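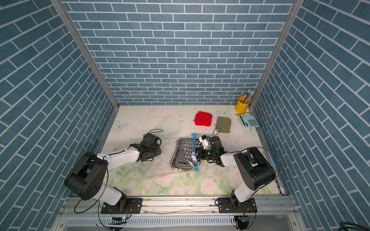 Voltora vacuum storage bags, pack of 3: review

Filed under: Storage, Textiles

I bought these in August to replace a set of Givham bags, two of which had split along the side weld. They are clear plastic with a zip closure along one edge and a slider clip to close it. The zipper strip and slider on mine are both blue, so the closing edge is easy to find when the bag is lying flat and full of black-and-white clothes.

Filling

The bag needs a flat surface larger than itself. A dining table will do. Fold the clothes to a common width and stack them squarely, keeping them well clear of the zip. Patterned knits and houndstooth went in folded without trouble. Thick jumpers are better in a separate bag, as they spring back and push the opening apart while you are trying to close it.

The unfilled part of the plastic crinkles into a wide sheet and wants to fold under itself. Smooth it out first, then press the air towards the opening with a flat hand. I leave the last hand's width of zip open until most of the air is out.

Closing

The slider runs freely in the middle of the strip and stiffens near the corners. One pass was not enough on 2 of the 3 bags. A second pass in the opposite direction closed them. Lint in the track will stop the seal completely, so wipe it before each use.

Holding

I weighed the contents of one bag at 300 g under my usual load and left it on a shelf from Thursday evening. It was still flat a week later. The fullest bag had softened slightly over the same period. Hiyori Matsuda, who shares the wardrobe, tested the third with two blankets and reported the same softening.

Compared with others

The Fuchs bag has a stiffer film and a better slider, but it is narrower. The Skostach one is cheaper and its zip track is too shallow for my liking. The listing for the Voltora claims 1,000 openings. I have no means of checking that.

Verdict

Good for folded clothes, adequate for bedding. Three stars out of five, with one lost to the corners of the zip and one to the missing instructions.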